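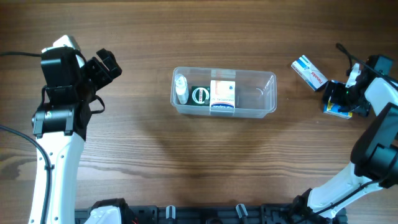
Figure 1. Over-the-counter items and a clear bin, partway through sorting.

Print this page | E-mail this page
Filed under: Course Handouts, Home Care Skills

Unit 4 Handout: Setting Up and Keeping a Household Medicine Bin

Home Care Skills, Restgate Adult Learning
Instructor: Tomás Macedo
Lab session: Jaime Cordeiro

Read this before the lab. Bring a pen, a roll of masking tape, and a clear bin with a lid if you own one. We have spare bins in the cupboard but they don't all have lids.

4.1 What the unit covers

Most homes keep medicine in more than one place. There is a shelf in the bathroom, a drawer in the kitchen, a bag left over from a trip. When someone gets a headache at night they look in all of them and take whatever turns up first. The point of this unit is to get the everyday, non-prescription items into one bin, with the names facing up and the dates checked.

Prescription medicine is covered in Unit 5. Don't mix it into this bin. If a client has a weekly pill organizer filled by a pharmacist or family member, leave it where it is and leave it alone.

You are not being asked to give advice about which medicine to take or how much. If a client asks, read the label aloud with them and call the pharmacist.

4.2 Choosing the bin

Clear plastic is best. The bin in Figure 1 is long and shallow, and the boxes lie in it without being stacked. Deep bins fill up in layers, and the bottom layer gets forgotten.

Leave part of the bin empty when you finish. A full bin gets dug through, and things go back in the wrong way up. We aim for 20 percent free space at one end.

Rounded corners are easier to wipe out than square ones. A shoebox will do for practice but not for a client's home — cardboard soaks up spills and can't be washed.

4.3 Where the bin goes

Pick a dry spot at room temperature, out of direct sun. Bathrooms are usually a poor choice on account of the steam. The cabinet over the stove is worse. Many labels give an upper storage temperature of 30 °C, a little over 80 °F, and a kitchen cabinet in July can pass that easily. Check the label on each product, as they don't all say the same thing.

The spot also has to be out of reach and out of sight of children, including visiting grandchildren. If there is no high cupboard the client can reach safely, use a bin or box with a lock.

4.4 Sorting, step by step

1. Clear a table and wipe it down. Let it dry.
2. Bring everything to the table from every place in the home. Ask about purses, coat pockets, the car, and the bedside drawer.
3. Keep each product with its own box and leaflet. Don't tip loose strips together to save space.
4. Turn each box until you find the expiration date. It may be printed on an end flap or stamped into the cardboard with no ink, so tilt it toward the light.
5. Set aside anything expired, anything with no readable date, and anything with no readable name. These go in a bag marked OUT.
6. Check the active ingredient on what is left. See 4.5.
7. Write the date opened on bottles of liquid. Use tape on the side, clear of the printed label.
8. Load the bin. Bottles go at one end, upright if the bin is tall enough, and boxes lie beside them.
9. Turn every box so the name can be read from the side the client will stand on.

Step 9 is the one people skip. Look at Figure 1 again. The word "Panadol" on the slim box at the right reads upside down, and so does the lettering on the white box in the bin. Someone with tired eyes or the wrong glasses will have trouble with that. It takes a few seconds per box to fix.

4.5 Same ingredient, different box

Panadol is a brand of acetaminophen, which is called paracetamol in many other countries. Clients who travel or have family abroad often own both kinds of packaging and don't know they are the same drug. Acetaminophen is also in many cold and flu products. Taking two of these together can add up to more than is safe.

In the lab you will read the active ingredient panel on each box and write it on the inventory sheet, next to the brand name. Put products that share an ingredient side by side and run one strip of tape across the bin wall in front of them with the ingredient written on it. Don't tape the boxes together.

Don't go by color. Companies reuse the same colors over a whole line of products, and two boxes that look alike may hold different things.

4.6 The OUT bag

Do not throw the OUT bag away yourself. It belongs to the client. Show them what is in it, and get a yes before anything leaves the home. Most pharmacies can tell you where the nearest take-back point is. Flushing is only for the few medicines whose instructions say so.

Black out the name and address on any pharmacy label before the bag leaves.

4.7 The inventory sheet

Each bin gets a sheet, kept inside the lid or in a plastic sleeve on the cupboard door. Columns are:

Brand name
Active ingredient
Strength
Form (tablet, liquid, cream)
Expiration month and year
Date opened

Write in capitals. If the client prefers another language, make 2 copies, one in each, and have a family member look over the second. Last term's group working with the Henriques household left only an English copy, and Jaime had to go back and redo it.

4.8 Lab exercise

Work in pairs. Each pair gets a tray of empty packaging (no live product is used in class) and a blank sheet. You have 30 minutes to sort, load the bin, and fill in the sheet. Then swap tables. The other pair will ask you to find one product by ingredient only, with the lid on and without moving any boxes. If you have to move a box, turn or shift things until you don't.

Keep your sheet. You'll need it for the Unit 5 exercise, and Tomás collects both together in March.

Print this page | E-mail this page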